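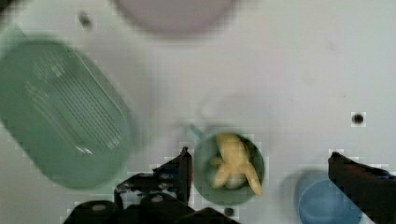 Colander

A colander is a perforated bowl or basin used in cookery to separate solids from liquids, most often to drain pasta and boiled vegetables or to rinse fruit and salad greens. The word derives from the Latin colare, to strain, and is related to "percolate". A colander differs from a sieve in the size of its openings, which are holes or slots instead of a woven mesh.

History

Perforated pottery vessels are known from many early farming cultures, although their purpose is not always certain. Some were used to separate curds from whey, while others may have served as braziers. Bronze strainers were in common use in Roman kitchens. Enamelled and tinned metal colanders became widespread in the nineteenth century, and moulded plastic versions followed after the Second World War.

Form and materials

The traditional colander is round, with a footed base and two handles, so that it can stand in a sink while hot water is poured through it. Stainless steel, aluminium, enamelled steel, ceramic and plastic are the usual materials. Plastic is light and inexpensive, and is available in a wide range of colours, but some grades soften in contact with very hot cookware. Oval and rectangular patterns are also made - some with extending arms that rest on the rim of the sink. 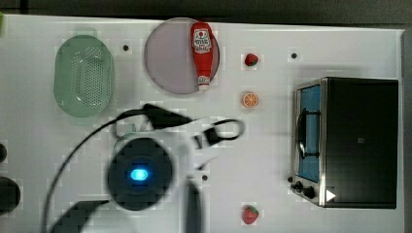 A pale green oval colander, upper left, with a perforated floor.

The arrangement of the holes affects both draining speed and the size of food retained. Large openings clear water quickly but allow rice and small grains to escape. In glazed ceramic examples, the holes are cut before firing and must be kept clear of glaze.

Collections

The Ilstead Museum of Domestic Life holds 114 colanders and strainers, catalogued by Abbas Ghaffari and Rafferty Doucet. The earliest is an earthenware fragment with eight surviving holes. The collection is displayed each November alongside cheese moulds and dairy pans.

Care

Metal and most plastic colanders may be washed in a dishwasher. Starch left by pasta or potatoes hardens in the openings and is best removed with a stiff brush soon after use. Aluminium may discolour when washed with strongly alkaline detergents.

See also

Chinois
Salad spinner
Sieve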